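Another reunion tour, another reason to keep my wallet shut

The email arrived on 6th April with the subject line "They're back". Trellau, who split up in a sulk before half their present audience could drive, are going out again to play Memon from start to finish. Tickets start at 208 pounds. For 400 you get a lanyard, a print and the right to stand slightly nearer.

I loved Memon. I bought it twice, the second time after lending the first to a flatmate who moved to Leeds. I still know where the tape hiss comes in on "Mimico" and I still skip the one with the flute. So I am exactly who this is aimed at, and I resent how well they have aimed.

My trouble with the whole-album show is that it takes away the only thing a gig has over a record, the chance that something might happen. You know song four follows song three. You know when to go to the bar (the flute). The band know it too, and by the third night of a run they play like people reading out the minutes.

Rafail Sotiropoulos, who books a small room near me and has put up with my opinions for years, thinks I'm being a snob. People work hard, he says, and if they want one evening of hearing the songs they fell in love to, who is harmed? Fair enough. But he also admits that his own room was half full in November for Cavodgate, a very good young four-piece charging 25 pounds with a support act thrown in. Some of the missing half were saving up for something like this.
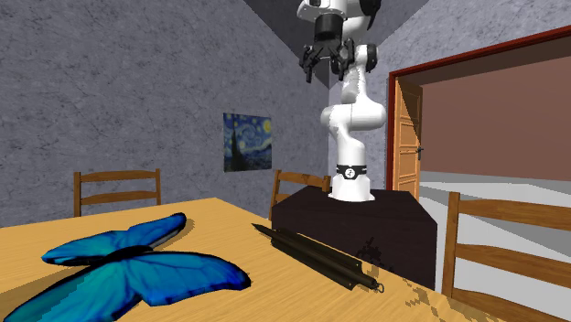 And the money has to come from somewhere. A household that spends more than 400 pounds on two seats in an arena will not be out again the week after, or the week after that. The big promoters say the nostalgia shows bring lapsed fans back to live music. I would like to see one of these lapsed fans. The ones I know went to a single enormous reunion, complained about the parking and went home for another six years.

I am told there will be 2 new songs in the encore. We shall see. New songs at these things tend to be played very quickly, with an apology, while the front rows check their phones.

My brother has already bought his ticket. He has offered to bring me back a T-shirt, and I have told him medium.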